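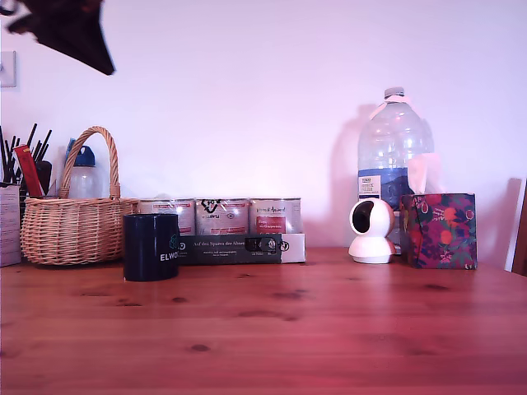 How to clean and re-wax a pine tabletop

Pine is a soft wood. It dents easily, drinks up spills and goes darker with age. It is also very forgiving, and a top that looks past saving will usually come back with a weekend's work and not much money. The method on this page is for solid pine that has been waxed or oiled. If yours has a hard varnish or lacquer on it, read the section on testing first.

Before you start

Clear the table completely and move it somewhere with a window you can leave open. A garage is good in summer but too cold in winter for wax to go on well. If the table has to stay put, lay an old sheet over the floor and tape it round the legs.

Take out any drawers. If the top unscrews from the frame, leave it on. Old pine tops often hold their shape only because they are fixed down, and one taken off and leant against a wall overnight may not go back flat.

What you need

Washing-up liquid and warm water
Two buckets
White spirit, 200 ml is plenty for a kitchen table
Wire wool, the finest grade (0000)
Medium and fine sandpaper
A cork sanding block
Clear or light pine paste wax
Cotton rags, old T-shirts are ideal
A shoe brush, not previously used on shoes
Rubber gloves

I use Pallier soft wax in the clear version. It comes in a flat tin and one tin does my table with a good bit left over. Any paste wax sold for bare wood will do the same job. Avoid spray polish with silicone in it. It leaves a film that other finishes won't stick to and it is a nuisance to get off.

Testing the finish

Find a place that doesn't show, such as the underside of the overhang. Rub it with a rag dampened with white spirit. If the rag comes away brown and the wood feels a bit tacky, the finish is wax. If nothing happens, put a drop of water on the same place and wait ten minutes. Oiled wood will darken slightly under the drop. Varnish will not change at all.

For varnish you will need a stripper before you do anything else. I have used Datex gel on a pine chest and it worked, though it needed two coats in the corners of the mouldings. Follow the tin. Once the wood is bare and has been rinsed, carry on from the sanding step.

Shine isn't a reliable guide. Wax that has been buffed every week for years can be as glossy as varnish.

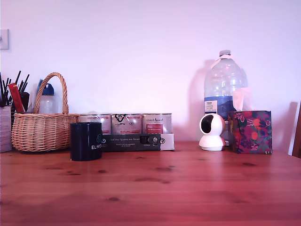
Words: Moira Tansley

Step 1. Wash the top

Fill one bucket with warm water and a squirt of washing-up liquid, and the other with plain water. Wring the cloth out until it no longer drips. Wipe along the grain from one end to the other, then go over it again with plain water. Change the water when it looks grey.

Don't flood it. Water gets into the joints between the boards, the boards swell, and when they dry out again you can be left with gaps you didn't have before. Dry the top with a towel as you go and leave it for a couple of hours.

Step 2. Take off the old wax

Pour a little white spirit on to a pad of wire wool and rub with the grain. Work on a patch the size of a tea tray. Wipe up the sludge with a rag before it dries, then move to the next patch, overlapping slightly. Keep the window open and wear the gloves.

Rags with white spirit on them should be spread out flat outside to dry. Never leave them screwed up in a bin indoors.

You don't have to get every last trace of wax off. Stop when the colour is even and the rag is coming away pale yellow.

Step 3. Deal with the marks

White rings come from damp trapped in the wax, and most will have gone with the old finish. Black rings are in the wood itself. They are usually from something with iron in it, a wet tin or the foot of a pan. Oxalic acid crystals from a hardware shop will shift them. Read the packet carefully, wear gloves and eye protection, and rinse the wood well afterwards. Keep children and pets out until you have finished.

Dents can often be steamed up. Lay a damp cloth over the dent and touch it with the tip of a warm iron for a few seconds. Lift, look, and do it again if needed. This works where the fibres have been squashed. Where they have been cut, as with a knife mark, all you can do is sand the edges soft or leave it alone.

Candle wax should be lifted with a plastic card. Ink is more awkward. Fresh biro sometimes comes away with methylated spirit on a cotton bud, but felt pen goes deep into pine and may need a lot of sanding. I have a blue line on mine that I decided to keep.

Step 4. Sand

Always sand along the grain. Scratches across it will hardly show on dry wood and will stand out badly once the wax is on. Start with medium paper on the block, and use long, even strokes with light pressure. Then change to fine. Brush off the dust between the two.

Take care over the knots. They are harder than the wood around them, so if you press down they end up standing proud, and you will feel them as bumps when you run a hand across. A block helps with this. Folded paper under your fingers makes it worse.

If a knot is sticky, it is bleeding resin. Wipe it with white spirit, let it dry, and give it a thin dab of clear shellac before you wax. A loose knot can be held with a few drops of wood glue worked in round the edge.
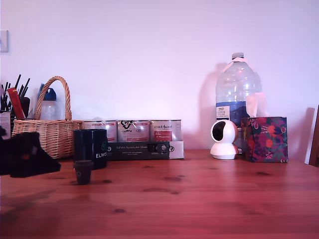
Moira Tansley

Step 5. First coat of wax

Vacuum the table, then wipe it with a barely damp cloth and let it dry. Bare pine looks pale and rather dull at this stage. To see what colour it will be, rub a wet finger on it.

Put a small lump of wax in the middle of a rag and fold the rag round it. Rub it on in small circles, then finish with straight strokes along the grain. It should go on so thin that you can hardly see it. Thick wax stays soft, picks up fluff and takes fingerprints. Do the edges of the top as well, and the end grain twice, as it soaks up more.

Leave it for 18 hours. The tin will probably say less, but bare wood takes a lot in and the longer wait makes buffing easier.

Step 6. Buff and repeat

Go over the whole top with the shoe brush first, then with a clean rag. Turn the rag often. When it slides without dragging, put on the second coat in the same way. Two coats are enough for a sideboard or a desk. A table that is eaten off wants three.

Keep the table clear for a day after the last coat, and don't put anything hot or wet on it for a week.

Colour

New pine is nearly white and turns yellow, then orange, over the years. Sunlight speeds this up. If a runner or a fruit bowl always sits in one place there will be a lighter patch beneath it. Sanding reduces the difference, and a few months with everything moved round will do the rest.

A tinted wax will take the top towards brown or red. Try it under the table first, let it dry, and look at it in daylight. Tinted waxes go darker on end grain and in any scratch you missed. I bought an antique pine shade from Jaber, the hardware shop in Kirkby, and it came out much redder than the lid, so I cut it half and half with clear.

Looking after it

Wipe spills straight away. Dust with a dry cloth. Put mats under plates and a saucer under plant pots, including the ones that are supposed to be watertight. Felt pads on the bottom of lamps and heavy ornaments will save a lot of scratches, and they cost very little.

Wax it again when water stops beading on the surface. For most tables this is twice a year, and a single thin coat will do. I do mine in July, when the windows are open anyway, and again before Christmas.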